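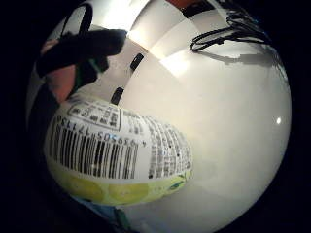 The barcode on a white container, seen close up.

Somton shoppers will get their bottle and tub refill counter back on 3rd December, and I couldn't be happier! The counter at the Trellico market hall has been shut since August, when the old pump gave out, and I've been buying my dish soap the boring way ever since.

The idea hasn't changed. You bring a clean container from home, they weigh it, you fill it with whatever you need (soap, vinegar, cooking oil) and you pay for what goes in. The market says 1,436 households used the counter last year, which surprised me, as I only ever seem to meet the same few faces there.
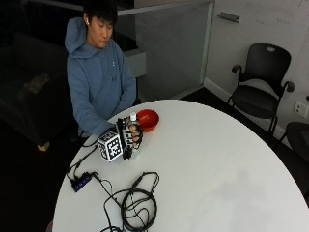
Labels are the big change this time. Faririco, the firm that runs the counter, wants every container to keep a readable barcode, so the till can look up its empty weight and skip the first weighing. Tubs and jars are fine, and so is a clear plastic bottle like the one standing on the round white table, as long as it has been rinsed and has a cap that closes. Glass is welcome too – just wrap it up for the bus.

Prices stay where they were until spring. Nông, the little grocery two doors down, is adding its own rice vinegar and a soy sauce to the range, and I've already set aside two bottles for those.

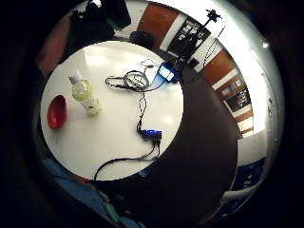

The vinegar will be on the left-hand taps, next to the oil, and the soaps are moving to the far wall so the smells don't mix (thank goodness). First-day visitors can pick up a free funnel while they last. The market has ordered 603 of them, and I plan to be in line early with my bag of empties.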